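About Gradico

Gradico helps small manufacturers and packing businesses plan and budget for robot equipment. We do not sell machines and we take no commission from the firms that do. Our office is in Brilley.

Rui Peixoto and Orysia Palamarchuk started the business after years of buying equipment for other people's factories. Orysia looks after quotes and contracts. Rui works out what a job needs before anyone asks for a price – reach, payload, floor space, power and spare parts. Fingers wear and get scratched, so they go in the budget as a yearly cost.

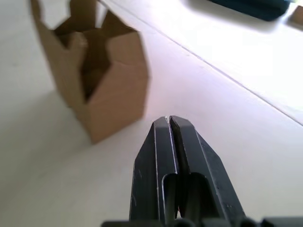
What we do

Most clients begin with a planning review, which takes up to 6 weeks. Cardboard boxes are a common request, and a second arm can add a lot to the total. We price the job both ways, with one arm and with two, and include cabling, benches and staff training.
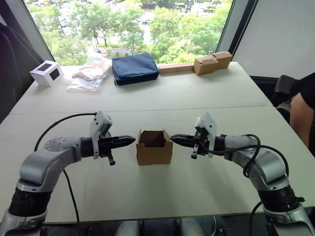
The review fee is $2,253, and it comes off the bill if you go on to a full purchasing plan. Travel outside Brilley is extra. Taras Levchenko handles bookings and can tell you what to have ready for the first meeting. Reviews for July are open now.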